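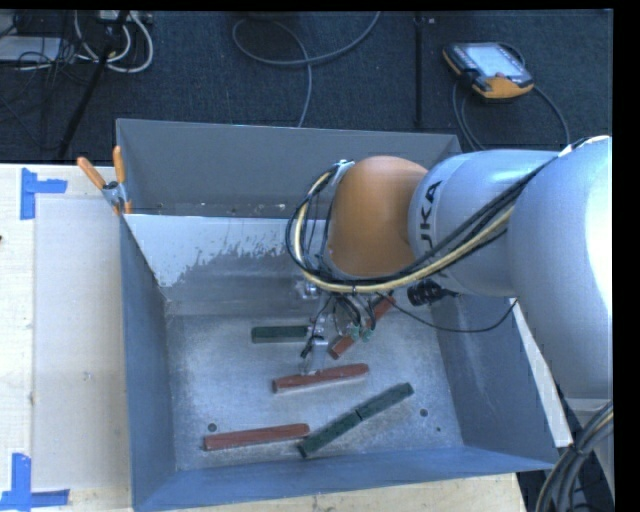 Jurnwood Hallway Bench: Four Months In

So I finally bought the bench. If you read my post about the hallway makeover you know I'd been going back and forth on this one since winter, mainly over the price. It was $396 when I ordered, with free shipping to the curb. Curb means curb, by the way. The driver left it next to my recycling and drove off, and my neighbor Hye-jin helped me walk it up the steps one end at a time.

I'd looked at a lot of others first. The Skadeo one is gorgeous, real dovetails and all, but it's $1175 and my hallway is a place where people drop wet umbrellas. There was also a cheaper Vokine that I sat on in the store, and it wobbled on a perfectly flat floor. Hard pass.

Putting it together

The box says 30 minutes. It took me 70, and that's with a drill and a podcast on. Most of it is easy – the legs go on with big bolts and the seat just drops onto its hinges – but the back rail has four little barrel nuts that have to line up with holes you can't see into. I ended up holding my phone flashlight in my teeth. If you have a second person, save the back rail for when they're around.

One hinge screw was missing. I emailed Jurnwood on a Wednesday and a guy named Edgars Vanags wrote back the same afternoon, very nice, and mailed me a whole bag of screws. I have enough for another bench now!

Using it every day

It's solid. Two adults can sit and pull on boots together and nothing creaks. The seat height is a little low for my dad, who has bad knees and ends up pushing off the wall to stand. I'd try to sit on one before buying if that's you, or budget for a thick cushion. The one they sell as an add-on is thin and slides around. I returned it and got a wool pad from Yoon that stays put (their medium fits with a bit of bench showing at each end, which I kind of like).

Under the seat there's one long compartment with a divider you can move to three positions. I keep winter hats and gloves on the left and dog stuff on the right. Tall boots won't fit standing up. Sneakers are fine, two layers deep if you aren't fussy.

The lid has a soft-close arm on the right side only, so the left side comes down a hair later with a small thunk. It bugged me for a week and now I don't hear it. It has never dropped on anybody's fingers, and my niece Ah-rin has given it plenty of chances.

The finish

I got the oak stain, and it's yellower than on the website. Next to my floor it looks okay, next to my white trim it looks a bit like 1994. A friend has the walnut and I wish I'd gone with that. On the plus side, it wipes clean, and the salt marks from March came off with a damp rag. There's one scratch on the front from the dog leash clip, down to pale wood, and a furniture marker mostly hid it.

Would I buy it again?

Yeah, in walnut, and I'd wait for a sale. They do a big one in August. You get 90 days to return it, but you have to keep the original box, and that box is huge. Mine lived behind the couch until I was sure.

Four stars out of five. The missing star is for the back rail, and they know what they did.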